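Ticket 514: Right arm keeps stopping mid-task with "workspace limit" warning
Status: Resolved
Opened by: Osamu Morikawa
Queue: Trimby cell, safety and setup

December 7, 2021

Okay, picking this one up again, because the short version I left in the queue this morning (sorry, Liv) was pretty useless. Right arm on the Trimby cell stops partway through the switch sorting task and throws a workspace limit warning. Left arm is fine. Clearing the warning lets it go again, and then it stops again, usually within a few cycles.

First thing I did was what our cell rules say to do first, which is hands off, speed down. I dropped both arms to 200 mm/s and stood at the stop button while it ran. I know that sounds fussy for arms this size, but the rule is the rule: if an arm has stopped for a reason you can't name, it runs slow until you can name it. I'd rather lose an afternoon than get a surprise elbow.

Things I ruled out, in the order I tried them:

Gripper cable. We had a snag back in September that looked a lot like this, so I swung the wrist through its full travel by hand with the power off. Nothing catching.

Payload setting. The switches weigh next to nothing, but somebody had left the payload at 1,000 g from the old Sonum job. I put it back to the right number. Same warning, same spot, so that wasn't it (good thing to fix anyway!).

Tray position. I squared the tray up and reran the whole thing. No change. 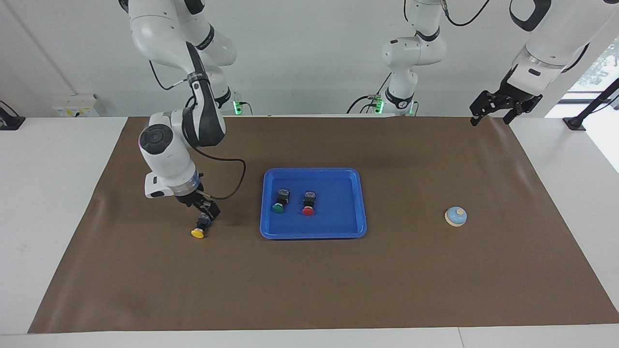 So then I finally opened the limits file, which I should have done an hour earlier. The height floor for the right arm was set at 670. The left was set lower. Both arms measure from the same zero, so those two numbers should match, and they didn't. Every time the right arm went low enough to let go of a switch it was brushing its own floor, and whether it tripped depended on how the grip had settled. That explains the "works three times and then quits" business that was driving me nuts.

Reply from Liv Sæther:
I think that's my edit, from when we had the thick fixture in there for Abella. I raised the right side only, since the left wasn't being used that week. I wrote it on the whiteboard and the whiteboard got wiped. Go ahead and put it back, but please do the check at slow speed with both arms before you sign it off.

Osamu again:
Done. Right floor now matches the left. Ran it slow, then at half, then at normal speed, with one of us on the button the whole time. No warnings at any of the three.

Two things I'd like us to agree on while this is fresh. Limit changes go in the change log with initials, even the ones that are "just for this week." The whiteboard doesn't count. And if you change a limit on one arm, write down what the other one is set to, on the same line, so the next person can see whether the difference is on purpose. Ullard does it that way on their cells and I've been meaning to steal it for ages.

Liv, I added the lines for your edit and mine, can you put your initials next to yours? I'm closing this now. If the warning comes back, reopen this ticket so the history stays together, and leave the speed down until I've had a look.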